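Walkaround checklist, tow plane, Ellidmont Field
12 September 2021
Inspector: N. Noguchi. Second look: E. Cusi

1. Tires and brakes
Left main OK. Right main worn on outer shoulder, good for maybe 20 more landings then swap. Brake lines dry.

2. Prop and spinner
Small nick near tip, dressed out in February, no growth. Spinner screws -- 2 replaced, torqued.

3. Fuel and oil
Sumped both tanks, clear. Oil down a bit, topped up. Cap gasket is gettting hard, order one from Grindunix with the next batch.

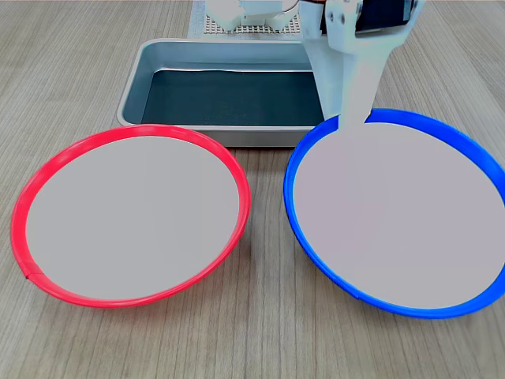 4. Control surfaces
Ailerons free, full travel. Elevator trim stiff at nose down end. Eusebio lubed the hinge, better but not right. Recheck before next tow day.

5. Tow hook and release
Release pulled 6 times under load, all clean. Rope frayed close to the ring end, tagged DO NOT USE. Spare is in the Urrego locker.

6. Cockpit
Belts OK. Extinguisher in the green. Compass card missing agian -- Nilton to print.

Open items: right tire, trim, rope, compass card. OK to fly with spare rope once trim is signed off.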